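Notes from the open day at Bakport
Week 3 handout, 10/29/18

Right, these are my notes from the trip, tidied up a bit for those of you who missed the coach (and for those who came but spent the afternoon in the café). Bring them along to the seminar in room 317.

We had 2 demonstrations. The first was Celix, the packing line. I won't go over it all again, but do remember the point about stopping distances, as it comes up in the coursework. The arm slows down long before it reaches the box, and most of the cycle time goes there - I'd have guessed the lifting, and so did most of you!

The second was Wilar, the simulated workroom, and I liked this one far more. Everything is tried out on screen before a real arm is switched on. You build the room, put in the table and the arms, give each joint its limits and then let it run. If the arm goes through the tabletop you've lost nothing but a bit of pride.

Some words you'll need. The base is where the arm is fixed. Shoulder, elbow and wrist are what they sound like. The end effector is whatever sits on the end and does the job, and a fixture is the thing that holds the parts still. Six axes means six joints that can each turn on their own, enough to put the tool anywhere within reach and at nearly any angle.
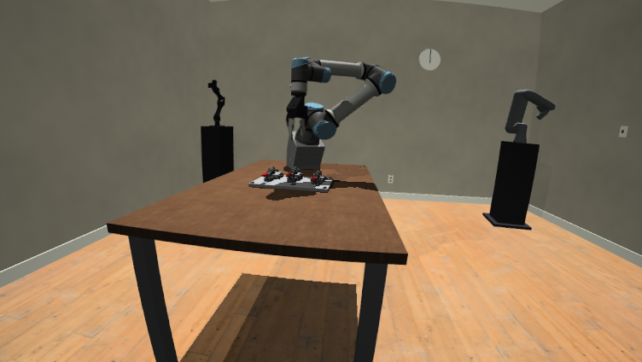

Somebody asked why you'd bother giving a pretend room a floor and walls. Good question, and the answer we got was a bit short, so let me add to it. If a program is going to learn from camera views, then light and shadow matter, and so does clutter in the background. A bare grey void would teach it very little about a real workshop.

For next week: read the Vi worksheet, then sketch a folded arm from the side and label its joints. Pencil is fine.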